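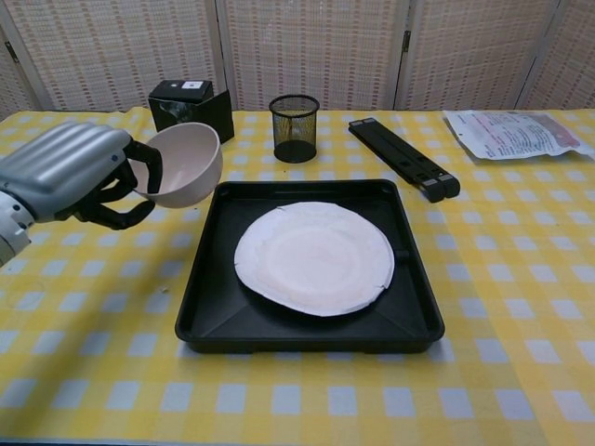

**Leitão Bakery opens its second shop in November**

After 12 happy years on the same corner, Leitão Bakery is delighted to be opening a second shop, over in Skustari, this November! The doors open at 7 a.m., with sweet rolls, corn bread and (by popular request) the orange cake our regulars have been so patient about. The first 900 customers will get a free coffee, and we do hope you'll stay and chat awhile. Orders for holiday cakes can be placed at either counter.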